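4.2 Interpretive programming and the limits of the object label

7 min read

The preceding section set out the acquisition history of the anatomical and surgical holdings at Imstead. The present section turns to the manner in which those holdings have been interpreted for visitors, with particular attention to the audio series introduced by the museum in November and to the written labels that it was intended to supplement.

Interpretation at Imstead has passed through two distinct phases. Under the first, which lasted until the closure of the old teaching gallery, specimens were arranged by organ system and labelled in the language of the lecture theatre. A jar was identified by its catalogue number, the condition it demonstrated and the name of the donor surgeon. The person from whom the specimen had been taken was seldom recorded on the label, even where the ward books preserved a name, an occupation and a parish. Under the second phase, the collection was rearranged by theme, and the curatorial staff began to reconcile the labels with the surviving hospital records.

The reconciliation was uneven. Of the 40 specimens selected for the first round of research, 12 could be matched with confidence to an entry in the ward books. A further eight were matched provisionally, on the basis of date and diagnosis alone. The remainder could not be linked to any individual, in most cases owing to the loss of the Fidham infirmary registers. Jansen has argued that provisional matches should be withheld from public display until a second source is found (Jansen, personal communication). The museum adopted a less restrictive position - provisional matches are shown, but the wording of the label is required to state the grounds on which the match was made.

The audio series was conceived as a companion to this work. Each of its five episodes begins from one specimen and moves outward to the social circumstances of the patient, the training of the surgeon and the legal framework under which the remains were obtained. The second episode, on the Dierckx bequest, is representative. Its opening minutes concern the purchase of a private cabinet by the hospital governors, and the narration then follows the dispute over whether the cabinet's contents had been lawfully acquired in the first instance. Dirk Jansen, who catalogued the bequest, is interviewed at length, and his account differs in several respects from that given in the printed guide. The producers elected to leave the discrepancy in place.

Listener correspondence held by the museum indicates that this decision was noticed. A number of writers asked which version was correct. Others expressed a preference for the spoken account on the ground that it conveyed the uncertainty of the records more fully than the guide had done. The correspondence cannot be treated as a sample of visitors generally, and no attempt has been made here to do so. It nonetheless suggests that an audience for medical history is prepared to accept incomplete evidence where the gaps are openly acknowledged.

The position at Kuvum offers a useful contrast. There, the collection remains under the authority of the teaching hospital, and public access is by appointment. Labels have been left largely in their original form as artefacts in their own right, while contextual material is supplied in a printed handlist. The arrangement protects the integrity of the historical display, although it places a considerable burden on the reader, who must move between two documents of very different character. Staff at Kuvum have considered an audio programme on the Imstead model - no commitment had been made at the time of writing.
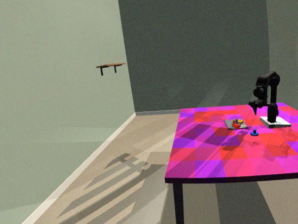 Figure 3. Computer-rendered interior with robotic arm and patterned table.

Should a museum name the patient where the historical record permits it? The practice followed at Imstead is to do so only where the name appears in a contemporary hospital document and no living descendant has objected, with the source cited on the label itself.

That practice leaves unresolved the treatment of persons whose remains were obtained through the courts. Their names are frequently better documented than those of ward patients, having been printed in trial reports and broadsides, but the documentation was produced by the same authorities that ordered the dissection. Labels that draw upon it risk repeating the sentence in another form. The fourth episode of the series addresses the point directly and reads from the petition of a condemned man's sister, a source that had not previously been used in the gallery. Its incorporation into the written labels is considered in section 4.3.

Shares: 12 | Comments: 5
Contact the editorial office | Copyright March 2024, the authors | Back to top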